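3.2 Materials and layout

The sorting task was set on a light butcher-block tabletop with a mixed group of small household and desk items. We chose things that people tend to leave lying on a table at the end of a day: small boxes, cards, a packet with a printed label, and blocks in plain colours. Containers were kept on the same surface, so that each item could be put away without leaving the table. The containers differed in colour and in how easily their contents could be seen from outside. Figure 2 shows one layout, with a red mesh basket, a blue tray with small holes and a clear plastic bin that holds two red blocks. Most of the remaining items lie close together in the middle of the table.
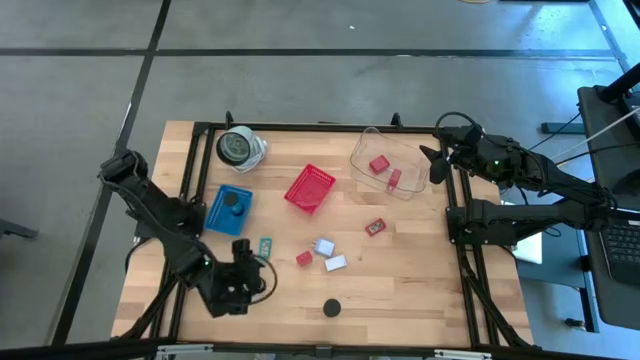 Figure 2. Loose items and containers on the tabletop.

3.3 Choice of containers

Earlier work on household tidying at Suscombe used closed boxes with lids. In our pilot sessions in July, lids slowed the work down and told us little about where people thought an item belonged. We therefore used open containers throughout. The Zinia item list, from which our set was drawn, groups objects by size and by likely use, and we kept its groups without change.

Open containers still differ in what they hide. A clear bin shows its contents from every side. A basket with slotted walls shows them only in part, and a small pale item lying on the floor of a red basket can be missed by someone looking across the table at a low angle. Items of this kind were more often picked up a second time or reported as missing when the session notes were written up.

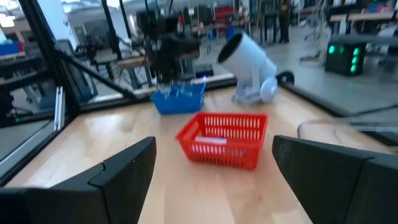 The effect was strongest for narrow items, which can lie flat along a wall and be taken for part of it. Boxes and blocks gave less trouble. Colour also mattered: a red block in a red basket was harder to find again than the same block in the clear bin, and three of our raters marked such items as absent on first reading.

We recorded 34 layouts in all. Each was coded by 8 raters using the Lernine scheme, which gives every item a place, a container (if any) and a neighbour. Where raters disagreed, Birgit Fröhlich went back to the session notes and settled the code. The full set holds over 3000 item codes. Of these, 1000 were drawn at random and coded again after a break, following the procedure used by Hinrichs. Codes for items in the clear bin changed least between the two rounds, and those for items in slotted baskets changed most.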